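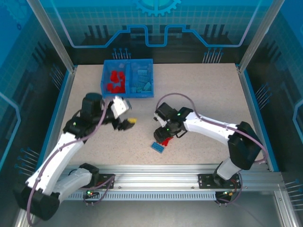 *Two-compartment bin during a color sort: red on the left, light blue on the right.*

## Sorting small blocks by color

This procedure covers mixed plastic blocks returned from the Gillel building sets. It needs one divided bin per pair of colors and a flat table with clear space in front of the bin.

1. Set the bin near the far edge of the table, divider pointing toward you.
2. Assign one color to each compartment. Do not change the assignment mid-batch.
3. Spread no more than 15 blocks on the table at a time. Separate any that are stuck together.
4. Place the red blocks first. They can be heaped.
5. Lay the blue bricks flat. Overlap is fine, but keep them below the top of the divider.
6. Hold yellow blocks for a second bin. A yellow block must not go into either compartment.
7. Check the tabletop for strays before starting the next batch.

Light blue bricks are easy to miss in a blue bin. Tilt the bin 2 times when emptying it and run a hand along the corners.

Full bins go to the Sulstead shelf, row 8. Label by color only; set numbers are added at repacking.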